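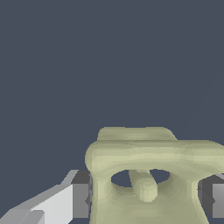
Fig. 1: Olive-green shape with a rounded ridge along the top, computer render.

Washing-up habits in shared student houses
Project report, handed in 17/09/2021

I picked this topic because I live in a house with a very full sink, and I wanted to know how much water we get through just doing the dishes. My tutor said to keep it small, so I stuck to one street in Dreren and asked seven households to keep a diary through May.

Each house got a cheap clip-on flow meter (the Kanutow one, which I'd recommend if you don't mind the fiddly battery cover) and a sheet to stick on the fridge. Every time somebody washed up, they wrote down the meter reading and whether they'd used a bowl or left the tap running. I ended up with 1,063 entries, which took me ages to type in!

The split was bigger than I'd guessed. A bowl wash used around 7 litres, and running-tap washes were often several times that, mostly when people were scraping off dried-on pasta. Soaking pans first helped a lot, but hardly anyone did it unless they'd already run out of clean ones.

I had some trouble with the Flirkura Road house, where the sheet got soup on it and a week of readings went missing. I left that week out completely - guessing the numbers felt worse than having a gap. I also wish I'd asked how many people were eating each time, as a dinner for six isn't the same as one mug and a spoon.

The Abeysekara method from our course notes says to compare each house with itself and not with its neighbours, so my second chart does that. Two houses switched to a bowl halfway through and their daily totals dropped. One went back to the tap by the end of the month.

If I did it again I'd run it in winter too, and buy spare batteries.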